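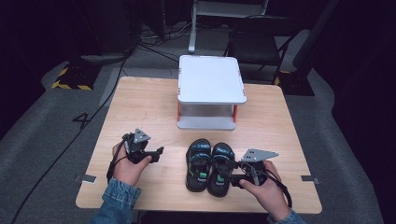
Normas de puesto para demostraciones con pinza de mano: ¿alguien las cumple?

Foro Gutamgate > Automatización > Buenas prácticas

tornillo_flojo
Nos han pasado la norma interna nueva para grabar demostraciones con pinzas de mano. Son 12 puntos y, la verdad, la mitad me suenan a relleno. "Cables fuera de la zona de paso", "objeto orientado igual al inicio de cada toma", "número de puesto visible". Vale, en el puesto 4 el número está pintado en la moqueta. ¿Y los cables? Hay uno largo cruzando el suelo en diagonal y una maraña al fondo. ¿De qué sirve el punto 3 si luego el puesto está así?

Mägi_taller
Lo de los cables es lo único de la lista que yo no tocaría. Canaleta de suelo y se acabó la discusión. Lo demás, depende de la tarea.

rvz80
No estoy de acuerdo con lo de la orientación fija. Si las sandalias salen siempre con la punta hacia el fondo de la mesa, el modelo aprende eso y poco más. En Sindivport grabamos 299 tomas con la misma colocación y hubo que repetir casi todo.

tornillo_flojo
Pues la norma dice lo contrario, y nadie me enseña un dato que la respalde. La firma Lilibeth Ambrosio, a ver si entra y lo explica.

L. Ambrosio
Entro. La orientación fija es para la primera tanda, la de comprobación. Después se varía, está en el anexo. Lo de los cables lo reconozco, el punto está mal redactado: habla de "zona de paso" y no dice dónde empieza.

rvz80
Un anexo que no venía en el correo. Así cualquiera.

gisano_mant
Yo añadiría los cables de las propias pinzas. Cuelgan junto a las mangas y un tirón te mueve la mano en plena toma. Y manga ajustada o remangada, que un puño vaquero también se engancha.

Mägi_taller
¿Tú has visto engancharse un puño alguna vez?

gisano_mant
Dos veces en Gisano. Sin daños, pero la toma a la basura.

tornillo_flojo
Sigo sin verlo. La cinta amarilla y negra en las bases de los equipos me parece bien, pero señalizar un tropiezo no lo quita. Mientras no haya alguien que revise el suelo antes de empezar, para mí son 12 puntos en un PDF.

L. Ambrosio
Subo el anexo esta tarde y cambio el punto 3. Si tenéis redacción mejor, pegadla en este hilo.

rvz80
"Ningún cable suelto en el suelo a menos de un metro de la mesa." Ahí la tienes.

Mägi_taller
Un metro es poco si hay una silla cerca. Yo pondría dos.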